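捞物双臂工位进展汇报(六月至七月)
2020年7月29日

各位好,又到交作业的时候了。这期主要说Mullier工位,就是用小网兜从水里捞玩具、再放进小桶的那套双臂设备。另一套Wukura这两个月基本没动,下期再讲。

先说最花时间的:右臂的线缆。六月初它老在抬腕的时候报通信中断,我一开始怀疑控制板,换了备件照样报,白折腾了两天。后来把腕部护盖拆开,才发现线在转弯的地方被压出了印子。现在换成了一根长一点的螺旋线,松松地绕在臂外面,样子是不太好看,可从换上到现在一次都没断过!原来那根我留着,打算剪开看看里面到底断了几股。

然后是夹爪。网兜的柄太细,指垫稍微一磨就夹不牢,柄会在手里打转,网口一歪东西就滑出去了。这期把两只臂的指垫全换了新的,夹持力也重新调过,调完以后连着跑了100次,掉网三次,都是在网兜出水那一下。我觉得这里还有得抠,可能要把出水的速度再放慢一点(现在确实有点急,水甩得到处都是)。

标定也重做了。桌子被挪过一回,两只臂的相对位置差了几毫米,别看几毫米,放桶的时候刚好够磕到桶沿。我现在每天开机先让两只臂碰一下标定点,偏了就重来,前后也就多花几分钟。

记录方面,这期一共存下1,775条操作,其中247条是换指垫之前的,质量参差,我单独放了一个文件夹,先不混进去用。

日常维护说起来琐碎:收工把水倒掉,箱子擦干,夹爪缝里的水用纸吸掉,线缆从头到尾摸一遍。这套流程我写成了一页纸,贴在工位旁边。

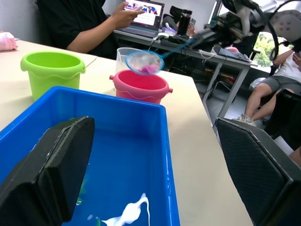 图1 Mullier工位:右上方机械臂一侧的网兜兜着粉色物件,停在粉色小桶上方。

钱的事也交代一句。备件预算用掉了69%,大头是指垫和那块冤枉买的控制板,好在板子没坏,留着当备用。剩下的够撑到期末,不过指垫消耗比我当初估的快,Turnesthorpe那边供货又慢,我想趁早多订一批,麻烦批一下。

下期打算做的:出水速度分两段来调;给腕部护盖加个防水圈,Farquharson寄来的样品我还没来得及试;线缆再加一个固定点,免得绕久了又往关节里钻。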